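To: Tasholm Ward Election Notes
From: Leilani Doucet
Date: Sunday, October 3, 2021
Subject: Re: Council by-election, nomination papers

> Can someone confirm how many signatures a candidate needs,
> and whether the August forms are still valid?
> The Mathebula campaign says 15, the Soreo campaign says 14.

Fifteen. The lower figure is from the old rules. Forms issued in August remain valid if the ward name is printed in full. 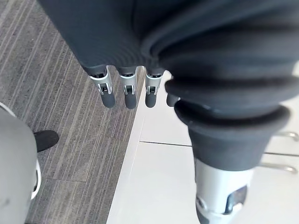 1. Signatures

Each signatory must be on the register for Tasholm ward. A person who signs for two candidates is counted only on the paper delivered first. Initials are accepted where they match the register. 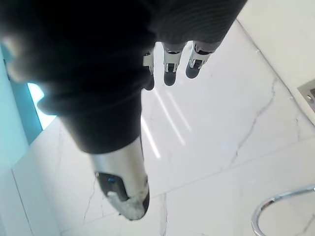
The spending limit is a separate matter and is set per candidate. Leaflets, room hire and paid online notices all count towards it. Home visits do not, so a candidate may stand on any voter's floor, white marble or bare boards, without declaring the call. Travel to those visits is declared if the campaign pays for it. Any single item over 300 needs a receipt. 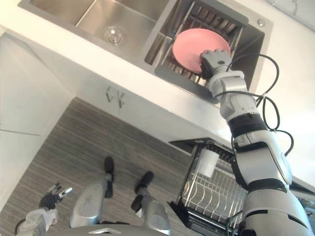 2. Endorsements

A printed endorsement needs written consent from the person named. The Ruvus Residents' Group has given consent to neither campaign, and its name should come off both leaflets. An endorsement made aloud at a public meeting may be reported, but it may not be reprinted as a signed statement.
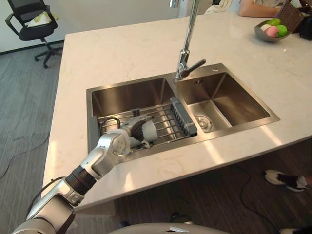 Reprinting costs count towards the limit as well, including the cost of the withdrawn copies. At the last by-election 618 votes were cast, and both campaigns have ordered far more leaflets than that.

Papers go to the ward office by hand. Post is not accepted.

L. Doucet

0 shares | 2 replies
Contact the list owner | © Tasholm Ward Election Notes | Back to top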